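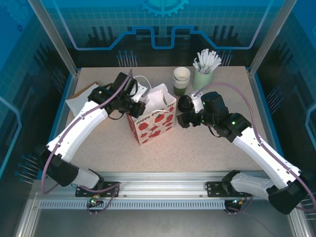

Fig. 9. White paper gift bag standing open to the work on a speckled tabletop.Section 4. Preparing the gift bags

This section explains how to set up the Skuditz label printer for paper gift bags. Before you start, please finish Section 3 (loading the ribbon). If you only print flat tags, you can go directly to Section 5.

4.1 What you need

- the Skuditz printer with the ribbon already loaded
- one roll of Skastusetti labels, order number 2744 (matte) or 1723 (gloss)
- paper gift bags with a smooth front side
- a soft dry cloth

Note: The roll 2744 holds 50 labels. The gloss roll is longer, and it needs the large roll holder that is packed under the foam in the carton.

4.2 Loading the label roll

1. Switch the printer off and wait until the display is dark.
2. Push the gray latch to the left and lift the cover.
3. Put the roll on the holder. The labels must come out from the top of the roll, with the printed arrow toward you.
4. Pull the first label forward until it lies under the two guides.
5. Move the guides until they touch the paper. Do not press them. If they are too tight, the paper will make a wave and the text will be printed at an angle.
6. Close the cover with both hands. You must hear a click on each side.
7. Switch the printer on. It feeds one blank label and stops.

Caution: The print head can be hot after use. Do not touch it when you change the roll.

4.3 Choosing the layout

1. Press MENU and go to LAYOUT.
2. Select BAG. The display shows the last layout you used.
3. With the arrow keys, choose the layout Ghumman (name only) or Skarenwood (name and a short greeting).
4. Type the text and press OK.
5. Print one test label before you print the full quantity.

Note: In the layout Skarenwood, the greeting is always in small letters. This can not be changed in the menu. If your greeting is too long, the printer leaves out the last word and a star appears in the display.

4.4 Putting the label on the bag

1. Keep the bag folded and lay it on a hard, clean table.
2. Wipe the front side with the dry cloth. Do not use water.
3. Remove the backing from the upper edge of the label only.
4. Place this edge on the bag, well below the handles, and check that it is straight.
5. Pull the rest of the backing down slowly with one hand and smooth the label with the other hand.
6. Open the bag and press its bottom flat from the inside.

Caution: The glue becomes strong after a short time. Correct the position immediately - later the paper will tear.

Fill the bag after the label is on. With a full bag the front side is not flat any more, and small bubbles stay under the label.

4.5 If the result is not good

The text is pale: increase DENSITY by one step and print again.
The label comes off at the corners: the bag has a wax or film surface. Use the gloss roll for these bags.
The printer feeds two labels at once: open the cover, check the guides and repeat 4.2 from step 4.

To store labels that you do not use, see Section 7.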